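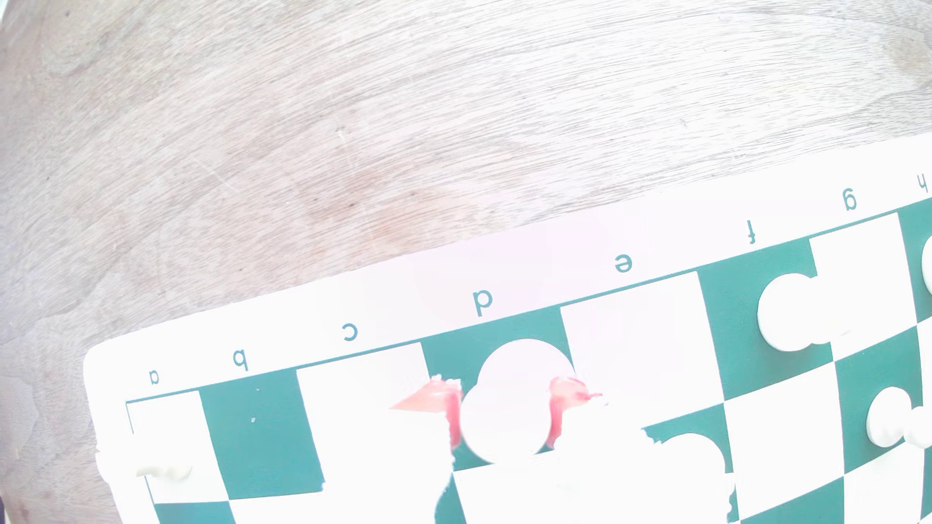
Call for Participants: Beginner Chess Evenings at Wamuddale Hall

2 min read
Last updated Jan 15, 2018

The Brerkalbridge Chess Association invites adult residents to take part in a new course of beginner chess evenings at Wamuddale Hall. The course is open to people who have never played and to those who learned the moves as children and wish to return to the game. Up to 30 places are available.

Each session lasts 60 minutes and is divided between a short lesson and supervised play. Participants will learn how to set up the board, how each piece moves, and how to read and write down a game using the letters and numbers along the edge of the board. Roll-up mats and pieces are supplied. Participants may bring their own set if they prefer - standard tournament size only, please.

Applicants must:
- be 18 years of age or older
- live or work in Brerkalbridge
- be able to attend the full course
- agree to complete a brief written survey at the first and last sessions

No fee is charged. Players who currently hold a rating are not eligible for this course but may apply to serve as table assistants. Two assistants are needed - prior teaching experience is welcome but not required.

To apply, send your name, a daytime telephone number, and a short statement of your playing experience to Iraís Nava, Course Coordinator, Wamuddale Hall, Room 954. Applications must be received by the end of January. Places will be assigned in order of receipt, and all applicants will be notified in writing.

Wamuddale Hall has step-free access. Requests for large-print materials or other accommodations should be included with the application.

Related items
Zotance Room: Winter Opening Hours
Fu Memorial Library: Chess Books for New Players
Table Assistants: Duties and Schedule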